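Schöpfungsleitlinien: Mitwirkende gesucht

Die Kirchengemeinde Brornmont sucht sechs Personen für den Arbeitskreis Schöpfung und Klima. Wir treffen uns einmal im Monat um 20 Uhr im Gemeindesaal. Konfession egal – Interesse genügt.

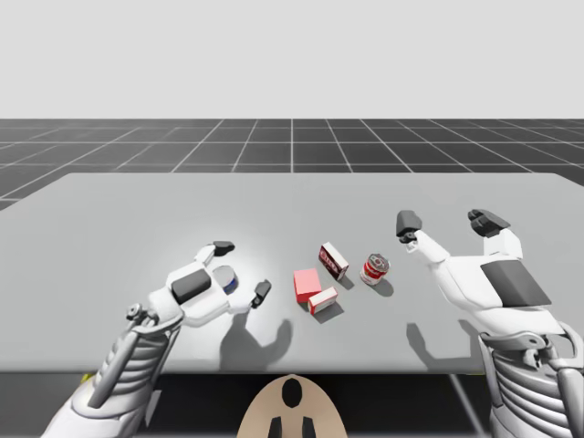 Zwei Roboterarme über einem hellgrauen Tisch (Computergrafik)

Erste Aufgabe ist der Energiebericht für das Pfarrhaus. Aufwandsentschädigung: 300 Euro im Jahr. Meldung bis Ende Juli an Chrysoula Makris, Pfarrbüro.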